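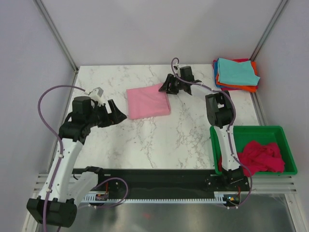 Manolis Karras wrote in to ask if Nendia is worth paying for when you're a sideman and not a bandleader, and whether the expense side is good enough to drop the spreadsheet. Yes to the first question, with conditions. The second takes longer to answer.

Nendia is booking and payment software for working musicians. You put in your dates, who hired you, what they said they would pay and when, and it keeps track of the rest: calendar, contracts, invoices, mileage, a year-end total. It runs in a browser and on a phone. I play bass, mostly as a hired player, with a regular Tuesday at Marras and a steady run of pit work for the Pridmont theater. I also lead a quartet that works when I remember to look for work for it. I moved all of that into Nendia last April, and it has now been through a full year with 133 jobs in it.

Before this I used Ullix, which many players here still use, so I'll compare the two where it makes sense.

Price

The full license is $490, paid once. There is also a monthly plan, but it leaves out contracts and the tax report, and without those you have a calendar. I bought the full license with my own money. Ullix is free if you put up with its name at the bottom of every invoice. I put up with it for years and no client ever said a word about it.

Setup

Slow. Nendia will import a calendar file, but it brings every entry in as an unconfirmed job with no fee attached, including dentist appointments. I spent most of a day deleting and fixing. If I were starting over I would skip the import, enter upcoming work by hand, and leave the past alone.

You then set up what the program calls engagers, meaning whoever pays you. Each one holds a contact, a usual rate, payment terms and notes. The notes field is plain text and will take as much as you want to write in it. Mine for Marras has the load-in door, the name of the person who has the key, and the fact that the house amp hums on the left outlet. I look at these notes more than any other part of the program.

Entering a job

This part is good. Pick the engager, pick the date, and the usual rate fills itself in. You can add lines for doubling, rehearsal, cartage and overtime, and they stay separate on the invoice. Ullix has one box for the fee, so for pit work I used to type the breakdown into the comments and hope someone in the office read it. Pridmont pays doubling on electric and upright, and the first invoice I sent them from Nendia came back paid in full without the usual phone call.

Repeat dates work for a simple weekly job. They do not work well for a theater run, where there might be two shows on a Saturday and none on the Monday. You can copy a service and paste it to another date, which is what I do, but each one has to be pasted separately. For a long run that's a dull half hour.

Changing a repeated date is also risky. When you edit one service, Nendia asks if you mean this date only or all dates, and "all dates" includes the ones already played and invoiced. I raised my rate for the Tuesday and the program raised it for the whole previous winter. The invoices that had gone out were unaffected, but my totals were wrong until I fixed them by hand. It should lock anything that has been billed.

Contracts

There are 3 templates: one for a single date, one for a series, and one for recording. They are short and written in normal English. I had a friend who reads contracts for a living look at the single-date one, and she said the cancellation clause was fine but that the recording one is vague about later use of the tracks. I rewrote that section myself. You should get your own advice on it, and if you belong to your local, ask them first, as they may have a form they want you to use.

The client signs on a phone. Most do it the same evening. For the quartet this has been the most useful thing in the package. I used to send a contract as an attachment and get it back from maybe half the people, usually the ones I wasn't worried about.

As a sideman you will seldom send a contract, so if that's all you do, take this section out of your thinking. What you can do is log the leader's text message as the agreement. Paste it into the job and it stays there with the date. I've gone back to that twice, both times over whether a rehearsal was paid. One of those got settled in my favor and the other was a fair point on the leader's side — I had misread my own message.

Getting paid

The front page has a single figure at the top, the total you are owed. When I finished entering my old invoices mine said $3,628. I knew a few people were behind but I had never seen it added up, and I'd have guessed a good deal lower. Under the figure is a list sorted by how late each one is, with a button to send a reminder.

The reminders are polite and you can edit them. Do edit them. The default second reminder uses the phrase "outstanding obligation," and I don't want to say that to a drummer I share rides with. You can also turn reminders off for a given engager, and I have done that for anybody I'd sooner just call.

Most of the old money came in within the month. One wedding planner has still not paid and I don't expect she will. Nendia marks it as written off and takes it out of the total, but keeps it in the history, so when her office called again this spring I had the whole thing in front of me.

Partial payments are handled badly. If a leader gives you some cash at the end of the night and the rest by transfer, you have to split the job in two or leave it open with a note. Ullix does this properly, and it's the one place where I miss it.

Expenses and mileage

Back to the second question. Mileage is fine. You give each venue an address and the round trip is added when you mark the job as played. It uses your home as the starting point every time, so if you go straight from an afternoon rehearsal to an evening show you need to correct it.

Receipts are weaker. You photograph one and it reads the total, usually correctly, but the category list is short and can't be changed. Strings, a setup, a new endpin and a bow rehair all go under "equipment." So do a sound system and a laptop, and my tax preparer wants those kept apart. I still keep a spreadsheet for purchases and use Nendia for everything else. I would like to stop doing that, and for now I can't.

The year-end report is clear. Income by engager, mileage by month, expenses by those same few categories. It prints on a couple of pages and also comes out as a file that other programs can open.

Phone app

It does most of what the browser version does, and it works with no signal, which matters in the Pridmont pit. Entries made offline are sent up later. I have lost one that way, a sub date I typed in during intermission, and I can't say for certain that I pressed save. The type is small. There is a setting for larger type, but it only affects the calendar.

Support

By email only. I've written to them four times. Replies came the next day or the day after, from a person, and they answered what I asked. The category list is "under consideration," and it was under consideration last summer too.

Who it suits

If you lead anything, even now and then, and you have more than a handful of clients, buy it. The contracts and the unpaid list will earn back the price if your clients are anything like mine. If you only play for other people and they pay you on the night, stay with Ullix. For players in the middle, such as a sideman who invoices theaters, schools and churches, I'd say Nendia is still the better choice on account of the separate fee lines, but wait until you have a quiet week to set it up.

Manolis, from what you wrote about your church and theater work, I'd put you in that middle group. Keep the spreadsheet for the gear.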